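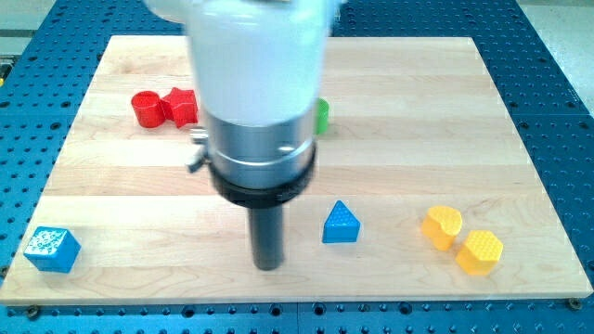

4.3 밀기 시연 데이터 수집

이 절은 Plorkis 작업대에서 블록 밀기 시연을 기록하는 순서를 다룹니다. Josent 제어기의 원점 설정(4.1)과 카메라 보정(4.2)을 마친 뒤 진행하십시오.

준비

1. 나무 판을 타공 테이블에 올리고 앞쪽 모서리 두 곳의 볼트를 조입니다. 판을 손으로 밀어 흔들림이 없는지 확인합니다.
2. 플랜지에 봉형 팁을 끼웁니다. 끝이 둥근 쪽이 아래를 향해야 합니다.
3. 제어 화면에서 도구를 "봉"으로 선택하고 팁 길이를 입력합니다.
4. 팁을 판 위로 천천히 내려 높이를 맞춥니다. 이동 중에 팁이 나무에 닿으면 안 됩니다.

주의: 팁 길이를 잘못 입력하면 하강할 때 판이나 팁이 손상될 수 있습니다. 팁을 교체할 때마다 3번부터 다시 하십시오.

블록 배치

5. 빨강, 파랑, 노랑, 초록 블록을 판 위에 흩어 놓습니다. 별, 하트, 육각기둥, 삼각기둥, 정육면체처럼 모양이 다른 것을 섞어 씁니다.
6. 블록을 줄 맞춰 놓지 마십시오. 서로 붙은 블록과 떨어진 블록이 함께 있어도 됩니다.
7. 블록을 밀어 보낼 빈 공간을 판 위에 남깁니다.

참고: 팁이나 하우징에 일부가 가려진 블록은 그대로 두어도 됩니다. 가려진 상태도 학습에 필요합니다.

기록

8. Gemard 기록기를 켜고 새 세션을 만듭니다.
9. 지시문을 한 문장으로 입력합니다. 예: "파란 정육면체를 빨간 별 옆으로 밀어라."
10. 시작 버튼을 누르고 조종기로 팁을 움직입니다. 시연 하나의 길이는 19초를 넘기지 않습니다.
11. 팁을 블록에서 떼고 2초간 멈춘 뒤 종료 버튼을 누릅니다.
12. 결과를 "성공" 또는 "실패"로 표시합니다. 실패한 시연도 삭제하지 말고 저장합니다.
13. 지시문을 바꾸어 9번부터 반복합니다. 블록이 판 가장자리로 몰리면 기록을 멈추고 다시 배치합니다.

경고: 로봇 전원이 켜져 있을 때는 판 위에 손을 넣지 마십시오. 블록을 옮기려면 먼저 정지 버튼을 누르고 표시등이 꺼졌는지 확인합니다.

학습을 시작하려면 성공으로 표시된 시연이 800개 이상 있어야 합니다. 세션 파일을 Bautista 서버로 옮기는 방법은 4.4를 참고하십시오.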